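Talk notes – keeping the Cilura cell alive (16 min incl. questions, DON'T overrun)

Start with the ask. Who here re-teaches more than once a week? Hands. Wait.

Setup. One arm, one table, fixed camera. Table bolted to floor, not to the arm base – learnt that in April. Camera bracket from Proma, two screws, paint-marked so you see if it's crept.

Routine, 11 checks, only read out the big ones:
– wipe table, dry cloth
– finger pads, swap at 2,000 picks. Manual says 3,000. Don't.
– cable at the wrist, bend it by hand, feel for the stiff bit
– home position against the scribed line
– gripper zero, THEN camera check. Never the other way round

Fault story, keep short. Nustero job, spoon pick drifting left all morning. Blamed software. Was a loose bracket screw. Slow down here, poeple like this bit.

Test layout next. Spoon up on two wooden blocks so the fingers can get under, mug well over to the left, same spots every time. 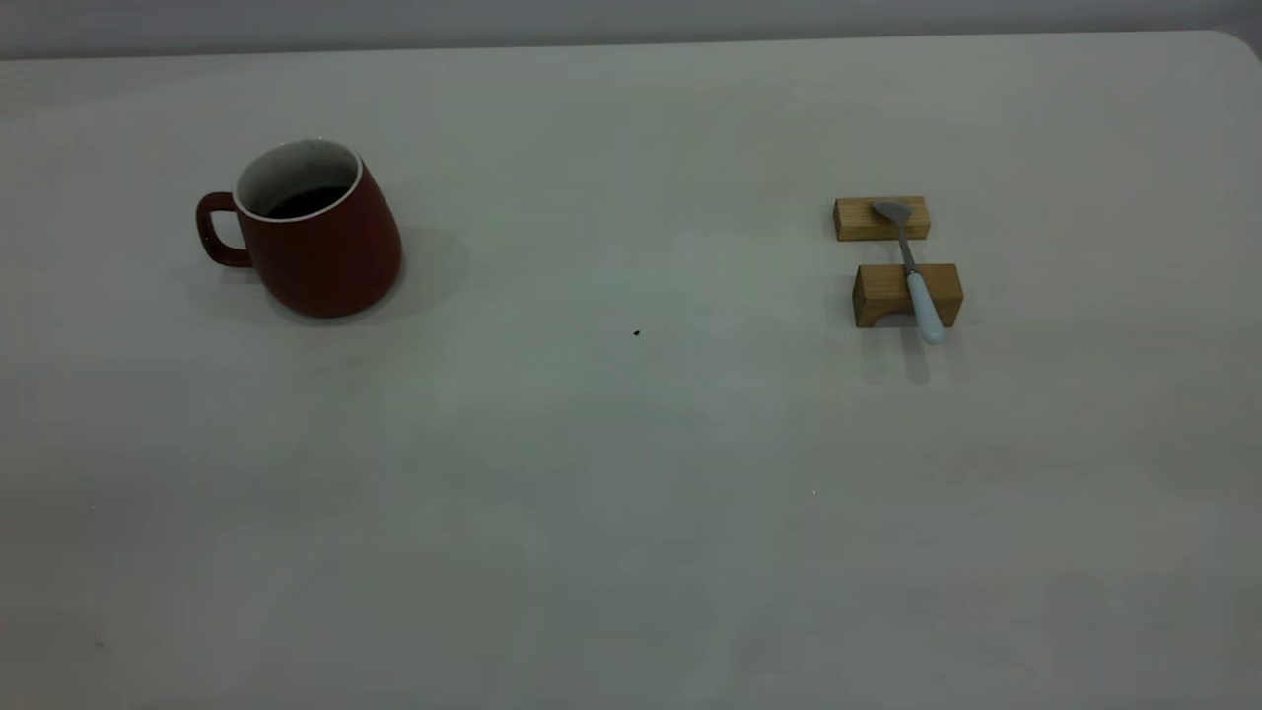 Juhász asked at the dry run whether the blocks shouldn't be glued down, as a nudged block looks just like camera drift in the log. Fair point. Answer: pencil marks on the table, check them first, then the brakcet.

Last slide, checklist link. Stop talking. Questions.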